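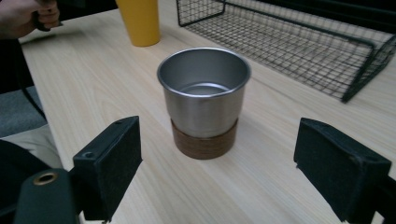

# Let them pick up the cup

2018-08-08

Our school robotics club has entered the same kind of competition every year it has existed. Students build a machine on wheels, it drives around a mat, it pushes foam blocks into corners, and a buzzer goes. I have helped run the club for six years and I have enjoyed most of those competitions. I now think we should skip the next one and spend the year on a single dull job, which is getting a gripper to pick up ordinary things from an ordinary table.

Four of our senior students started on this in February. They call the project Sornura. The gripper has two padded fingers and you hold it in your hand, so the student does the moving and the camera on the tool records what the fingers are doing. A steel cup with a wood-grain band around the bottom has become the standard test. It looks easy, and most of the club said so.

It is a good teaching object for exactly that reason. The rim is rolled metal, the sides taper a little, and the band is a different surface from the steel above it. Where do you put the pads? How wide do you open before you come in? If you close on the steel, is that better or worse than closing on the band? A Year 9 student can have an opinion on all of these and can test it before lunch. With the wheeled robots, the interesting decisions were made in the first fortnight by whoever was best at the software, and the rest of the team waited for a turn.

I should be fair to the competition. It gives students a date, and students work to dates. It also gets parents through the door and it gets our name in the school newsletter, and the newsletter is how we get our budget. Esperanza Herrero, who teaches the senior electronics class and has coached more teams than I have, thinks I am underrating all of this. Her view is that a club without a contest turns into a room where people eat chips. She may be right. We had 14 members at the start of the year and nine were still coming in second term, and that was with a contest to look forward to.

But look at what the contest rewards. The mat is the same size everywhere. The blocks are the same blocks. Last year our team practised one route until the robot, Dralen, could run it with its sensors unplugged, and we placed well. The students knew this was a bit silly. One of them told me the robot would have scored the same in the dark. I wrote that down at the time and I have thought about it often.

A table with things on it is a different problem. There is another cup, a yellow one, further back. There is a wire basket. Somebody is usually sitting at the other side with a hand on something. None of it is hard for a person, and every bit of it has to be thought about when you are working through two black pads. Students who take a turn with the gripper get a feel for this in a few minutes - they find out how much they normally leave to their fingertips. I have not found a worksheet that does the same.

The other thing I like is the notebook. Each attempt gets a line: what the object was, how far apart the fingers were, where they closed, what happened. The writing is plain and some of it is badly spelled. It is still the best record-keeping I have seen from this club, and it came about when two students disagreed over the cup and wanted to settle it.

There are costs. Pads wear and fray and have to be replaced. The work is slow and it does not look like much to a visitor. Parents at our last open evening walked past the table to watch Dralen drive in a circle. A student who joined to build something fast may well be disappointed, and I would rather say so at sign-up than lose them in week three.

So my proposal for next year is simple. We keep the wheeled robots for the open evening and for anyone who wants to tinker with them. We don't register for the contest. The main project is the table, with a list of 12 household objects chosen by the students, and the club meets its deadline by showing the results to the junior classes at the end of third term. If attendance drops below what it is now, we go back to the mat the year after, and Esperanza can choose the team.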